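Blog > Home & Family > Tidying

The toy kitchen, sorted (more or less)

Posted 11th September by Zinash Tsegaye

I have been putting off the toy kitchen since about the middle of August, and if you have small people in the house you'll know exactly why. It starts as one little hob and a pan, and then every birthday somebody adds a bit more, and before long you are standing on a felt fried egg at six in the morning.

So this weekend I made a pot of tea, sat down on the rug and tipped out everything. All of it. The big box from under the stairs, the bag behind the sofa, even the odds and ends that had gone with us to my sister's in Iltitz and come back in a carrier bag. I did count, because I'd promised the children I would, and we had 44 pieces of pretend food. My daughter had guessed 1000, so she was rather let down.

My idea was to sort it all the way you would a proper kitchen, with tins together and fruit together and so on. That lasted until my son wandered in and explained, very patiently, that the food lives in the pots. The bread goes in the frying pan. The peas go in the teapot. I did try to argue the case for baskets (I had bought baskets! Nice ones, from Grilstead, with labels!) but he had made up his mind, and the colander was already spoken for.

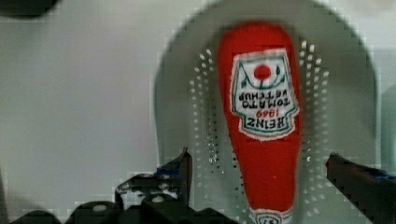 Ketchup in the colander, bottom up, just like we do with the real one.

I'm so fond of that ketchup. It's a soft red Heinz one with the label done properly, tomato and all, down to the little 1869, and it has been loved harder than most of the teddies in this house. It has been to nursery, it has been to the dentist, and for a good part of last winter it slept in my daughter's bed with its own flannel for a blanket. When we thought we'd lost it at Bogale, the café by the station, we walked all the way back in the rain – and there it was on the windowsill, next to the real sauces.

The colander is a proper one, by the way, a big white thing I used for years until I got a new one with feet. I do think old kitchen bits make the best toys. They're a good size, they don't snap when somebody sits on them, and you can wash them in the sink with everything else. I've passed down a ladle, two wooden spoons and a whisk as well, and the whisk is easily the favourite.

In the end we met in the middle. The pots stay full, as instructed, and the baskets have gone on the shelf for whatever doesn't fit. I put 6 pieces in a bag for the charity shop, mostly the cracked plastic things, and one of those had been taken out again by teatime (half a pizza, very much needed, apparently).

Next on my list is the dressing-up trunk, which I'm dreading a bit. If anyone has a good way of keeping wings and capes from getting in a knot, please do leave me a comment. I've been thinking of a row of low hooks behind the door, but I'd like to hear from someone who has tried it before I get the drill out.

2570 views | 6 comments | Share this post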